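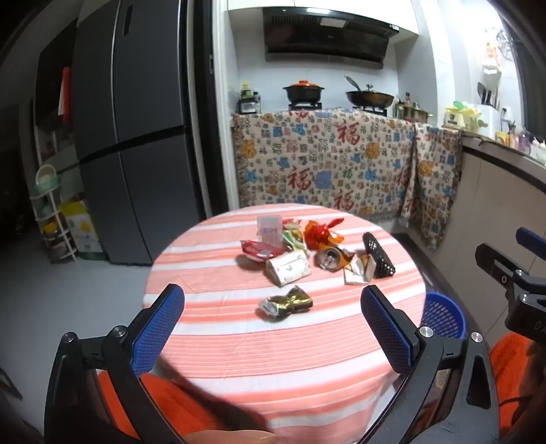
*Kitchen table work with hand-held grippers. Wrappers and a drink can on the cloth, blue basket on the floor to the right.*

# Himum 2102 Table Clearing Unit

The Himum 2102 is a wheeled arm unit that clears light waste from tables in shared kitchens, break rooms and serviced apartments. It picks up wrappers, cans, small cartons and tissue packets and puts them in a waste basket standing next to the table. It is built and supported by Primura and is sold together with the training period described further down this page.

The unit is meant for places that already have cleaning staff. It takes over one job on their round, and the people who did that job by hand are the ones who teach it and look after it.

## What it does

- Clears packaging and drink cans from round, square and rectangular tables
- Works on bare tabletops and on tablecloths, patterned or plain
- Drops items into an open basket or bin on the floor
- Stops and signals when it meets something it has not been taught
- Leaves crockery, cutlery, phones, keys and bags where they are

It does not wipe. It does not wash dishes, and it does not move chairs. If chairs are pushed in tight against the table, someone has to pull out the one on the working side before the unit starts.

Glass is off by default. A site can ask for glass bottles to be added, but we want to see the room first.

## How it is taught

Each new site gets a teaching period before the unit does any work alone. During this time your staff clear tables with a pair of hand-held grippers, in the same rooms and with the same kind of rubbish they deal with every day. The grippers have two fingers with soft textured pads, and you squeeze to close them. A recording is made of each clear, and the recordings are what the unit learns from.

Most people find the grippers slow at the start. A flat packet lying on cloth is harder than a can, and the cloth tends to come up with it. Linnea Vik runs the teaching sessions for Primura and asks people to work at the speed they would like the unit to work at, and to go on if they drop something. A dropped wrapper that gets picked up again is a good recording. A recording that was stopped and started over is less use.

Please don't tidy the table before a session. We get a lot of early recordings in which the items have been lined up in a row, and we have to ask for them again. Crumpled things on top of other crumpled things are what the unit will meet later.

What we ask of a site during teaching:

1. Name 4 people from the regular cleaning staff. Supervisors can join, but they don't count toward this number.
2. Give them the time in the rota. Teaching hours are working hours and are paid as such.
3. Keep the basket where it normally stands. If it moves around in daily use, let it move around in teaching too.
4. Leave the rest of the room as it is, with pots on the stove and cloths on the counters. The unit has to know what to ignore.
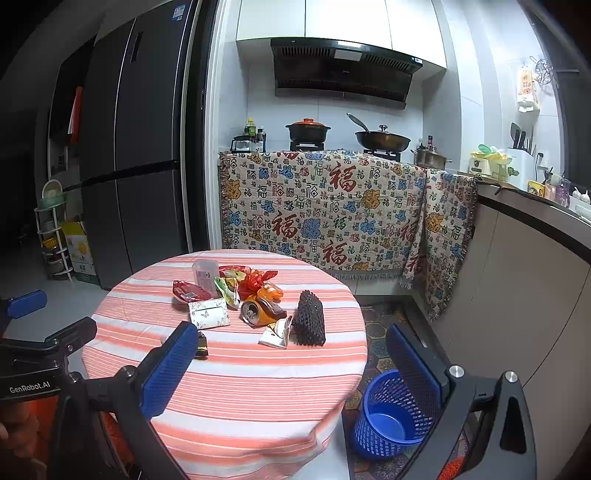

Soft packaging takes up more of the teaching time than anything else. Cans and cartons keep their shape and the arm can take them from almost any side. A twisted wrapper has one or two good places to grip and the rest of it slides, and foam fruit netting gives way under the pads and springs back when they open. Small pieces are also easy to hide behind a finger, so that the person holding the gripper loses sight of them. Linnea covers this in the first session. The usual answer is to turn the wrist a little and come in lower.

Dents don't matter much. Leftover drink in a can does, and the unit will set a can back down if it weighs more than expected. It then signals for a person. You can change this in the settings if you have a basket with a liner and don't mind the liquid.

## What changes for staff

The first unit outside our own building went to Châu, which cleans serviced apartments and the shared kitchens on each floor. Efren Baluyot leads the morning team there. Before the unit came, table clearing was split across the whole team and done between other jobs. Now one person per shift has the unit as part of their round, and the others go straight to stoves, sinks and floors.

The hours at Châu stayed the same. We say this because it is the first thing staff ask in every introduction meeting, and we would like managers to have an answer ready before we arrive. Primura does not set staffing levels and our contract doesn't mention them. If you plan to cut hours, tell your people yourselves, and do it before teaching starts. We won't run sessions with staff who have been told something different from what has been decided.

"I thought I would be walking behind it all morning," Efren told us when we visited. "First weeks, yes. Now I look at the screen, I see it stopped at a table, I go over, and mostly it's something like a lunch box somebody still wants. I would have stopped too."

Some of the changes have been less welcome. Gunnel Kvam, who handles rotas at the same company, found that the person with the unit was getting fewer breaks than the rest, as the stop signals came at any time. The stops can now be held. When holding is on, the unit parks beside the table and waits until the person is back on duty. We recommend turning this on from the first day.

There is also less bending and reaching. On a wide table the far half is the awkward part, and that is where things get pushed when someone sits down to eat. The arm reaches across from one side. Staff still bend for whatever has gone on the floor, and the unit will not pick anything up from there.

Jobs that come with the unit:

- **Emptying the basket.** More often than before, in most sites, as it fills early in the round.
- **Pads.** The finger pads need wiping at the end of each shift with a damp cloth and plain soap. Sugar from drink cans makes them tacky.
- **Answering stops.** Someone has to decide what the item is. Choosing "waste" or "leave" on the screen adds it to the next update.
- **Weekly check.** Wheels, cable, pads and the stop button. The checklist is taped inside the battery door.

## Rooms that suit it

The unit needs a clear way in from the corridor and room to stand on one side of the table. Tiled, vinyl and wood floors are fine. Thick rugs are not. Patterned floors gave us trouble in early versions and no longer do.

Tablecloths should hang clear of the wheels. A cloth that reaches the floor will be caught sooner or later, and we ask sites to pin it up or change it. Creases are no problem.

Small home-style kitchens are harder than canteens, with counters close to the table and things hanging from walls and stove fronts. The unit will work in them, but teaching takes longer. Send us photos of the room with the table in daily use and Yogesh Rajput will tell you if it fits. He turns down a fair number of rooms, usually for the doorway.

## In the box

- Himum 2102 unit with arm and fitted gripper
- 2 batteries and a wall charger
- Spare finger pads
- Screen with wall bracket
- Printed guide, checklist and a stop-button cover

Hand-held grippers for teaching are lent for the period and go back to us afterward. Sites that want to keep teaching new items can rent a pair. Baskets are not supplied. Any open-topped waste basket will do as long as it stands steady when something is dropped in from above – very light ones tip.

## Recordings and privacy

Recordings made during teaching show the table and the room behind it, and often part of the hand of the person holding the gripper. No sound is kept. Staff can ask for any session to be deleted, during the period or later, and don't have to say why. Requests go to Primura directly and the manager is not told who asked.

The recordings are not used to time people. Two customers have asked for per-person figures and we declined both.

In apartments that are lived in, the resident has to agree before a session takes place. We supply the form.

## Service

Service is included for the length of the lease. Aldo Ferraro and his team answer calls during site hours and can see the unit's stop log, which usually settles the matter by phone. If a visit is needed, we aim to come within 4 working days. Until then, use the unit's park mode and clear tables by hand.

Pads wear out and are replaced free of charge. Damage from liquids inside the arm is covered. Damage from carrying the unit down stairs is not, and this does happen. Please use the elevator or call us.

## Ordering

The 2102 is leased only. Orders for the autumn teaching round, which starts in September, are open until 27th February. Sites with more than one building should order for one of them first and add the others after the teaching period is over – the recordings carry across if the rooms are alike.

To ask for a room check, send photos, the width of the narrowest doorway and a note on what usually ends up on the tables.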